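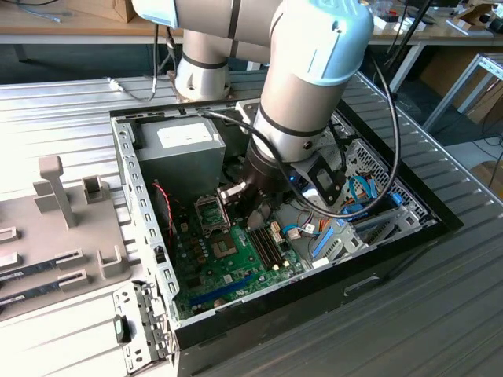 Section 5. Processor and memory, Westville desktop kit. Do this section with the case on its side, side panel off, board facing up at you. Before any parts go in, get your bearings. The CPU socket is the square with the metal frame near the middle of the board, empty at this stage, and the black memory slots run to the right of it. Power supply is up in the corner, drive cage over on the other side with the blue SATA cables coming off it. Park your two memory modules upright in the slots of the parts tray, left of the case, and leave them there until step 17. If your case is turned the other way round on the bench, fine, but left and right in these steps will be backwards for you.

Allow 80 minutes for the whole section your first time through. Less after that.

You need
Parts tray from the kit
Processor, still in its clamshell
Two memory modules
Cooler and its four screws (bag marked Jirport)
Thermal paste, small tube
Phillips screwdriver, No. 2, long shaft if you've got one
Wrist strap
Lint-free wipes
A torch. Ceiling lights never reach the bottom of a case

CAUTION: Power cord out of the wall. Not switched off at the back – out. Then hold the front power button in for 5 seconds to drain what's left.

CAUTION: Never open the power supply. No parts in there for you. If it's faulty swap the whole unit, see Section 9.

5.1 Getting ready

1. Clear the bench. Coffee somewhere else.

2. Lay the case down gently. Check nothing is trapped underneath, screws especially.

3. Clip the wrist strap to bare metal on the case. Painted metal won't do.

4. Move loose wires away from the socket. Tuck them down the side or hold them back with a twist tie. Don't pull on anything still plugged in. The thin twisted pairs come out of their plugs very easily and are a pain to get back.

5. Shine the torch over the board. Looking for stray screws, bits of cable tie, packing foam. Tweezers, not fingers, if something's down between the slots.

Note: Some kits went out in March with the tray packed in the Gachanja cable box instead of the main carton. Check there before you ring us about a missing tray.

5.2 Processor

6. Open the lever beside the socket. Push down, out to the side, then up. It'll feel stiff. That's normal.

7. Lift the metal frame. Touch the frame only, keep clear of whats underneath.

CAUTION: Do not touch the socket contacts. Do not wipe them, do not blow on them. A bent contact is not covered by the kit warranty.

8. Take the processor out of the clamshell by its edges. Thumb and middle finger, opposite sides.

9. Find the small gold triangle on one corner. Match it to the mark on the socket. Check the notches line up as well.

10. Lower it straight down and let go. No pushing, no sliding it about. If it's sitting proud on one side, lift it out and go back to step 9.

11. Close the frame, then bring the lever down and hook it under its catch. You'll feel a fair bit of resistance over the last part of the travel. If it won't go at all, stop. Open up and look again.

Note: Keep the plastic socket cover if yours came with one. Boards sent back without it get knocked about in the post and we can't credit them.

5.3 Cooler

Read all of this before opening the paste. Once the cooler is down you want to leave it down.

12. Wipe the top of the processor with a dry lint-free wipe. One pass each way.

13. Put a blob of paste in the middle, size of a small pea. Don't spread it. The cooler does that.

14. Peel the film off the underside of the cooler. Look twice, it's clear film and hard to see.

15. Set the cooler down level over the mounting holes. Start all four screws by hand, a couple of turns each.

16. Tighten in a cross pattern, corner to opposite corner, half a turn at a time. Stop when the screws stop. Then plug the fan lead onto the header marked CPU_FAN.

CAUTION: Don't do one screw up all the way and then start the next. It tips the cooler and can crack the board.

If you have to lift the cooler for any reason, clean both faces and use fresh paste. There's enough in the tube for 6 goes if you aren't heavy handed.

5.4 Memory

17. Open the clips at the ends of the slots. Some boards have a clip at one end only. Both kinds are fine.

18. Pull the first module out of the tray. Hold it by the top corners, fingers off the gold edge.

19. Line up the notch in the module with the bump in the slot. It only goes one way. If the two don't meet, turn the module end for end.

20. Press down firmly with both thumbs, one at each end, till the clips snap in. Takes more push than most people expect. Support the case with your forearms so it doesn't skate across the bench.

21. Second module, same again. Which slot to use is on the fold-out card for your board. Usually same colour if the slots are coloured. If they're all black go by the lettering printed on the board.

Note: Machine beeps at start-up and the screen stays blank? Nine times out of ten it's memory not fully seated. Power off, cord out, press again at both ends before you try anything else.

5.5 Expansion slots

Leave the long slot across the lower part of the board empty for now. Cards are Section 7. People fit the card early because it looks like the obvious next job, then can't get a hand in for the front panel wires.

Don't remove the rear slot covers yet either. Edges are sharp. When you do get to them wear the gloves.

5.6 Check before moving on

Socket lever down and hooked.
Cooler level, all four screws home, doesn't rock.
Fan lead on, and clear of the blades.
Both modules in, clips shut.
Tray empty. If there's still a module in it, you know what to do.
Count the screws left in the Jirport bag against the card.
Drive cables still seated at the drive end – they get bumped when you're leaning over the board.
No tools left inside the case.

Leave the side panel off. Leave the power cord out. Wrist strap stays on if you're going straight on to Section 6.

Stopping for the day? Cover the open case with a clean cotton tea towel. Not the plastic bag it came in, bags build up static. Put the empty clamshell back in the carton, you'll need it if the processor ever comes out again.

5.7 If something isn't right

Lever won't close
Processor not seated. Open, lift out, match the triangle again. Never force it.

Cooler screws won't catch
Backplate has slipped behind the board. Hold it up from behind through the cutout with one finger and start the screws again. Fiddly.

Dropped a screw in the case
Find it. Don't power up until you have. Tilt the case slowly toward the open side and listen. Check under the drive cage, they love it in there.

Paste on the board
Lint-free wipe, a dab of isopropyl. Leave it to dry completley before carrying on.

Module stands higher at one end
Not in. Press that end.

Spares
Paste, screws and replacement trays come under part group 450 on the order form. Say which board you have, the standard Westville or the Sonia, as the cooler screws are a different length. Orders in by noon Monday go out that week.

Next: Section 6, front panel leads and power connectors.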